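Sollden Community Hall
Monthly Safety Walk-Through
January 16, 2020
Areas covered: front entry, main hall, kitchen, craft room, rear stairs

FRONT ENTRY
Door closer: OK. Adjusted in November and still shuts fully.
Floor mat: Replace. Corner curls up and catches the door.
Exit sign: OK, lit on mains and on battery test.
Salt bucket: Low. Refill before the weekend.

MAIN HALL
Extinguishers (2): OK. Gauges in green, pins and tags in place.
Stacked chairs: Corrected during walk-through. Stacks were 7 high along the east wall. Limit is 5.
Fire door to corridor: Found wedged open with a folded program. Wedge removed. Same finding as last time.
Emergency lights: One unit by the stage dimmed before the test ended. Battery on order from Mokero, part 374.
Posted occupancy card: OK.

KITCHEN
Range hood filter: Greasy. Needs a soak in degreaser and a full dry before it goes back in.
Outlet by sink: Trips and resets as it should.
First aid box: Burn gel expired. Bandages fine.
Knife drawer: The latch is loose. Tighten the lower screw.
Celora dishwasher: Small leak at the supply hose. Water shut off at the valve until the hose is changed. Wash by hand for now.

CRAFT ROOM
Extension cords: One found running under the rug. Pulled out and coiled. Use the wall outlet on that side.
Paper cutter: Guard on, blade locked down.
Hung fabric and displays: Cloth backdrop with foam letters is held up by binder clips along the top edge. Clips checked by hand. Flame-retardant tag not located, so keep lamps and heaters well clear of the cloth until it is.

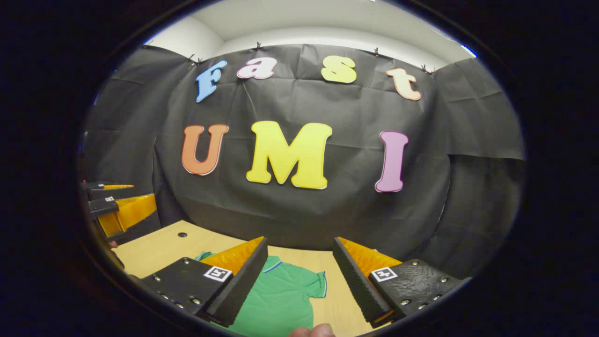 Bielecka asked whether the heater rule covers the oil-filled radiator too, as the room is cold on weekday mornings. It does. Any portable heater stays three feet from fabric, paper and furniture, and gets unplugged when the room is locked.

Window latches: OK.
Solvents: Lids tight, stored in the metal cabinet.

REAR STAIRS
Handrail: Lower bracket moves under load. Stairs stay open but the bracket needs a longer screw this week.
Tread strips: Third step from the bottom is peeling. Re-glue.
Light switch: OK at top and bottom.
Outside landing: Ice at the downspout. Salted, recheck in the morning.

Open items carried over: hall battery, dishwasher hose, handrail bracket, burn gel.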